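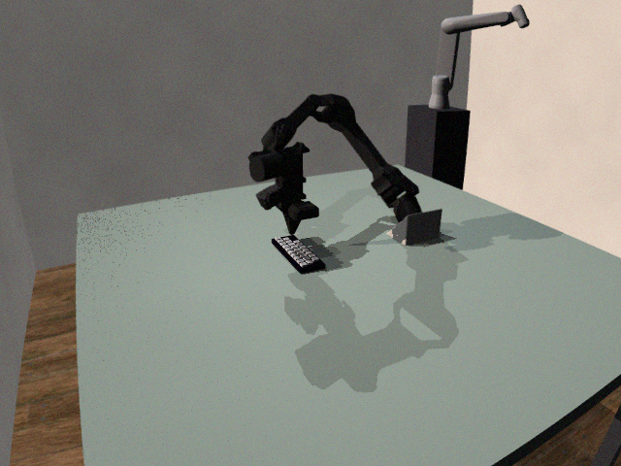

A small black keyboard on a pale green table.

Olga Carretero learned to type in March, at the age her mother retired, and she would like you to know it's the most fun she's had at a desk in 20 years. She had always been a two-finger typist, quick enough for invoices at Llorente, the family tile shop, and hopeless at anything longer. Then her friend Araceli Montoya talked her into an evening class in Skirley, and that was that!

I went along for a night and loved it. You start on the home row, left hand on A, S, D and F, right hand on J, K, L and the semicolon, and you stay there far longer than you want to. Montoya, who teaches the beginners, covers everyone's hands with a dish towel by the second week. People groan, then they laugh, and then the room goes quiet and all you hear is keys.

The practice texts are a treat – old recipes, song lyrics, a very long letter about a goat. Carretero does 3 pages before breakfast and has almost stopped looking down. She's now typing up her grandfather's notebooks, glazes and grudges and all, and she read me a page about a kiln that cracked in the rain. She had typed it that morning, with one mistake, and she'd left it in.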